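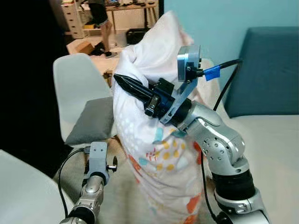
Drotcombe House – bedding and linen group
Minutes of the meeting held on 3 September 2025

Present: Shayne McAlister (chair), Zlatko Spahić (minutes), R. Besson
Apologies: none received

1. Minutes of the last meeting
Agreed without change. The item on mattress covers is carried to November.

2. Pillows
ZS reported that 122 pillows are now on the stock sheet for the Tiltgate and Pandwood wings. Of these, 8 failed the fold test and will be withdrawn. White pillows remain the standard for all rooms. RB asked whether a firmer filling could be offered on request. SM said not before the current stock is used up.

3. Pillowcases
The patterned cases (white, with small coloured dots and shapes on one part) stay in use in the family rooms. RB noted that beds are being made with the pattern at either end. Agreed: plain part towards the headboard, pattern towards the foot of the bed. Cases to be pulled fully over the corners and smoothed flat before the pillow is set down. Pillows are to be laid flat on the bed – standing them on end leaves the filling bunched at the bottom.

Plain cases continue in all single rooms. Mixed pairs on a double bed are not acceptable.

4. Washing
Wash at 60 for plain cases, 40 for patterned. ZS to check the care label on the newer batch, as the laundry list and the order form do not agree. Ironing of patterned cases to stop for a trial period of seven weeks.

5. Spending
Replacement pillows and cases: £876, within budget. SM approved the order. Delivery to the Tiltgate store, side door.

6. Actions
ZS – withdraw failed pillows, amend stock sheet, check care label.
RB – reissue the bed-making sheet with item 3 included.
SM – place order.

7. Any other business
Shelf labels in the Pandwood cupboard are out of date. RB to replace.

Next meeting: November, date to be set by SM.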